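Cell 2 Gallery: Setup and Upkeep on the Brumton Table

Cell 2 is the two-arm table we run for the Cloner project. We keep a simulated copy of it next to the real one, and changes to mounting, lighting or camera position get tried in the copy first. This page covers the January rebuild and the upkeep since then. Rafia Soomro did the mechanical work and Fouzia Mirani kept the simulation in step with it.

The render below comes from the simulated cell. We use the shadows on the back wall to check the light position after a mounting change. The one on the left is upright with a wide base. The one on the right spreads out more, with several thin curved parts.
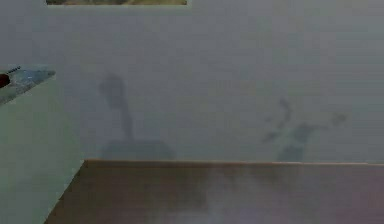 Fouzia asked whether the light settings should be saved with the arm mounts or in a file of their own, as she had lost them twice when a mount file was replaced. They now have their own file, and the mount file points to it.

Routine for the real cell is short. Every 500 cycles the base bolts are checked with the torque wrench, the cables are looked over where they bend at the shoulder, and both arms are sent to the home position. If either one stops more than 2 mm from its mark, it gets recalibrated before the next run. The tabletop is wiped down at the same time.

The Ansari controller has given us 3 faults since the rebuild. Two were a connector that had worked its way out, and it now has a locking clip. The third was a worn cable on the left arm. Rafia replaced it and moved the cable guide back so it no longer rubs.

Spare clips and cable ties are in the Bivelell drawer under the bench. Write down what you take.

Page updated May 13, 2025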